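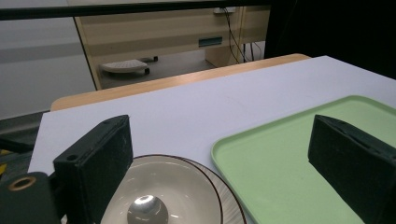
Jisport Magazine – Home and Workshop Technology Desk

Hands on with the Hovus: teaching a robot to clear the table

The first thing you learn with a Hovus in your hand is how odd a bowl is. You've picked up thousands of them without a thought, and suddenly you have two blunt fingers and a trigger, and you're standing over a plate wondering whether to come at the rim from the side or go straight down with one finger inside. I went straight down. The bowl tipped, slid across the plate and came to rest against my thumb, and Kiran Tomar, who was showing me the ropes, told me to keep going and leave it in the recording.

I was hooked from then on, I have to say.

The Hovus is a hand-held gripper with a camera on it, sold as a kit by a small firm called Zusstead. You hold it, you do a job with it, and it records the job from the gripper's point of view: what the fingers were near, how they moved, when they opened and shut. Do the job often enough and you have a set of recordings that can be used to train a robot arm fitted with the same fingers. The arm can be in another room or another country. You don't need to own one to start, and that is a large part of the appeal for colleges, clubs and people with more curiosity than floor space.

I spent a week with it at Maurya, the shared workshop where Tomar runs the robotics evenings. Our job was crockery. Plates, small bowls, a plastic tray, a board laid over the table to work on. It sounds dull and it is wonderfully absorbing. Put the bowl on the plate. Take it off again. Lift the bowl to the tray, set it down gently, let go, back away. Then shift everything a hand's width and do it all over again.

What's in the case

You get the gripper itself, two pairs of fingers, a charging lead, a wrist strap and a card with a code for the software. The case is a bit too snug (I never once got the strap back in without swearing), but everything feels well put together. The handle is slimmer than I expected and the trigger has a long, even pull, so you can close the fingers slowly and stop halfway. My hands are on the small side and I could reach it comfortably.

The fingers deserve a paragraph to themselves. They are chunky dark green blocks, far simpler than the bendy, clever-looking ones you see on some rival kits, and I had my doubts. They won me over on the second day. You always know where the flat faces are, so you can line them up by eye, and they take a knock against the table without any fuss. Where they struggle is anything thin and flat. Getting under the edge of a plate that's lying on a smooth board took me most of an afternoon to learn, and my method – press one finger down just outside the rim, pull the plate towards you, then close – is still hit and miss.

Gaurav Awasthi, who designed them, was cheerful about this when I rang him. "Plates are the exam," he said. "If you can do plates you can do the rest of the kitchen." He has tried a thinner tip and dropped it, as it chipped glaze. Another version is on his bench now and he would like it out in April, though he laughed when I asked him to promise.

A day's work

Charging takes 3 hours from flat and a charge saw me through a long morning. I settled into a rhythm of recording until the battery warning, then lunch, then going through the takes while the gripper charged.

The software is where Zusstead has done its best work. Every take is checked as it comes in, and anything with a gap in the tracking or a badly blurred stretch is set aside with a plain note saying why. By the end of the week the tally on screen read 856 takes recorded and 767 passed. Most of my failures came from swinging the gripper round too fast at the end of a move, a habit I didn't know I had until the notes kept telling me off for it. Tomar does the same job with a slow, level sweep that looks almost lazy, and hardly any of hers get thrown out.

Two tips from her that aren't in the booklet. Move your feet, so that the takes don't all start from one spot. And don't tidy the room! A training set made against one bare wall is no use in a house full of chair legs and cables.

Shiny things are still a nuisance. Cutlery and polished dishes throw back the light, and on a bright day I had a few takes set aside for glare. Drawing the blind helped. I'd also like a quieter trigger, and a mark on the handle to show which way is level. The booklet's section on exporting your recordings is thin too, and I ended up asking Tomar, who had worked it out the hard way.

Who is it for?

Anyone teaching a robotics course should have a go with one. It puts the interesting bit, the question of how you show a machine what you mean, straight into a student's hand. Clubs will get plenty out of it as well. If you want a robot to do your washing-up next month, you will need an arm, a good deal of patience and somebody who knows how to train the thing, and none of those come in the case.

Zusstead hires the kit out by the month with a refundable deposit of £100, and the software is included for as long as you have it. Maurya has booked theirs again for the spring. Tomar wants to try folding tea towels next, and I've put my name down for the first evening.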